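Groltonora Makers Forum > Robotics > Shared shop builds

Two-arm table: cloth, clamps and cable routing

vondeck_rd
Posted 8/22/25
Update on the two-arm table at the shop. Both arms are up at the back on the aluminium framing and they come down over the front two thirds of the top. Homing works. The base joints go green and stay green.
Still on the list: cable strain relief, a proper edge for the cloth, and getting the grippers to stop short of the table every time. I have the floor height set as one number for both arms and the left one sits lower than the right. Speed is capped at 100 mm/s until that's sorted.
Controller is a Zetholm board with our own firmware. Happy to post the config.

saltbushsam
What did you use for the surface? I had bare melamine and small stuff skated away every time a finger touched it.

vondeck_rd
Brown fabric, stretched over the top and clamped at the front. Plain colour, so it doesn't confuse the vision side.

kiln_and_lathe
I'd skip the cloth. It creeps. You clamp the front, the arm drags something backwards and now you have a wrinkle, and a wrinkle is a height error. Glue down a 3 mm rubber sheet and be done with it.

vondeck_rd
Rubber grabs too hard for soft items. We tried an offcut in June and anything light folded up under the fingers. I'll take a wrinkle over that.

kiln_and_lathe
Then glue the cloth.

saltbushsam
Can't wash it if it's glued.

tin_roof_351
More worried about the cables. Got a picture with both arms down?

vondeck_rd
From the bench just now:

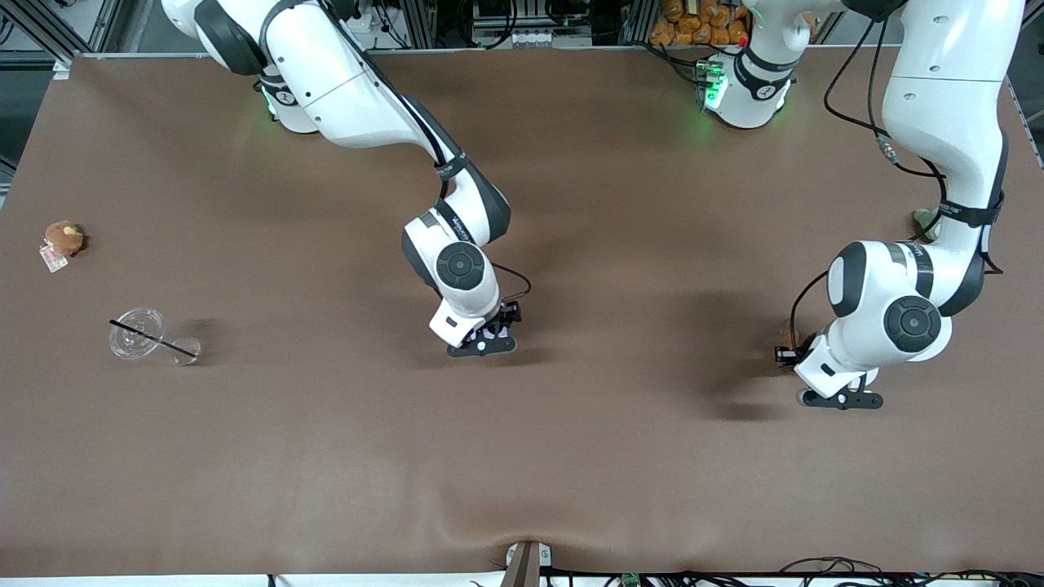
Right gripper holding the purple-patterned piece, left gripper down near the cloth.

tin_roof_351
Thanks. Those loops beside the left upper link would bother me. There's a connector hanging in there as well. If the wrist swings out it will be the connector that takes the load. On my Vogler arm I put a strap on each side of every joint and left a hand's width of slack between.

vondeck_rd
Fair. There's one strap near the lower end of that link and I can add another higher up. The loop at the right wrist I'd leave alone, it needs the slack to roll.

kiln_and_lathe
And there's your wrinkle, front and centre, right above the clamp.

vondeck_rd
Yes, I can see it. It's shallow and nothing gets picked up there.

saltbushsam
How does it go with the cup? Clear plastic was the worst thing for my depth camera, it mostly saw the table through it.

vondeck_rd
Haven't tuned for it yet. The plush is next, then the cup. I may end up putting tape on the rim.

tin_roof_351
I'd also box in those boards past the front edge before anyone leans on the table. A 400 mm length of slotted duct would take the cables too.

vondeck_rd
Good call — there's some duct in the metal rack. Will post the config tonight and the strap change once it's done.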